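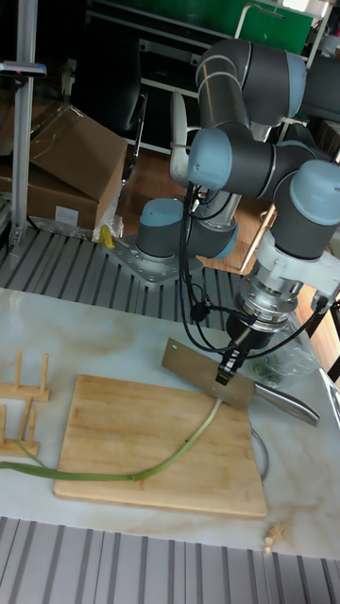
Green onion on the bamboo board, with the cleaver.

I buy green onions every week and for years I threw half of them out. They went soft in the drawer before I got to them. In March I started cutting the whole bunch the day I bring it home, and I have kept it up since then.

The board is the square bamboo one. A big green onion is longer than the board in every direction, so the tops hang off the side and onto the table. You can cut it in half first if that bothers you. I usually don't.

I use a cleaver because the blade is wide enough to carry the pieces over to the bowl. Mine was 32 dollars at Zestley and I sharpen it when it starts to crush the greens. The blade has gone dull in color but it still cuts fine.

I do the white part first, in thin rings, and keep it apart from the green. The white goes in the pan at the start of cooking. The green goes on at the end, or into eggs. Marilou Cruzado wrote to me after my last onion post and said she freezes the greens flat in a bag and breaks off what she needs. I tried it and it works well for soup. For anything raw they are too limp.

What I don't freeze goes in a jar with a folded paper towel at the bottom. It keeps for me until the next shopping trip - sometimes a day or two longer.

The boards dry standing up in the wooden racks, the kind with pegs. I have two because one was never enough on a day with a lot of chopping. They are light and move out of the way when I need the table.

Next I want to try Kacper Kurek's scallion oil. His recipe takes 300 ml of oil and over 180 grams of onions, so I'll need to buy more than I normally do.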